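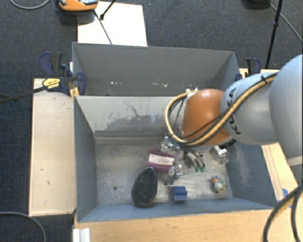 ## 4. Collecting grasp examples

This section covers a normal collection run on the two-bin cell. Finish the calibration in Section 3 before you start. If the bins or the clamps have been moved, even slightly, go back and calibrate again.

### 4.1 Load the bin

1. Press the hold button on the pendant and wait for the status line to read HOLD.
2. Check that both bins are clamped. Push each one sideways by hand. It should not shift.
3. Pick objects from the Castwood training set. Mix hard and soft items, and include at least one clear or shiny item in every load.
4. Drop the objects into the front bin. Do not arrange them. Items that touch or overlap are fine.
5. Remove anything that is standing higher than the bin walls.

**Note:** Clear packaging gives poor depth readings. Leave it in anyway. The model needs those failures as much as it needs the easy grasps.

**Caution:** Never reach into either bin while the arm is enabled, including between attempts.

### 4.2 Check the hose and cables

1. Jog the wrist through a full turn in each direction at low speed.
2. Watch the loop of hose at the wrist. It must swing freely and must not drag on the bin wall.
3. If the loop catches, stop, re-tie the bundle, and repeat step 1.

### 4.3 Start a run

1. Open Balamier and choose **New session**.
2. Enter your name and the object set. Leave the session number blank; the program fills it in.
3. Set the number of attempts. The default is 200. The limit for one session is 500.
4. Release hold and press **Start**.

The arm tries one grasp at a time. After each try it lifts, pauses over the bin, and saves an image pair with the gripper position. A successful pick is released over the same bin, so the pile changes as the run goes on.

### 4.4 During the run

- Stir the pile when the same object has been tried five times in a row. Press hold first.
- If an object ends up flat against a wall and the arm keeps skipping it, leave it until the next stir.
- If an object leaves the bin, press hold, put it back, and tag the attempt `OUT`.
- Check the fingertips at every stir. Replace them in pairs if either one is torn or loose.

### 4.5 Label and upload

1. Open the review screen and step through the attempts marked `UNSURE`.
2. Mark each one `HELD`, `DROPPED`, or `MISSED`. A grasp that picks up 2 objects counts as `HELD`, with the box for multiple objects checked.
3. Press **Upload**. Do not close the lid of the laptop until the transfer finishes.

Compare the attempt count on the upload page with the count in Balamier. If they differ, keep the local copy and send the session number to Yamuna Devadiga. Questions about labels go to Subbarao Shetty.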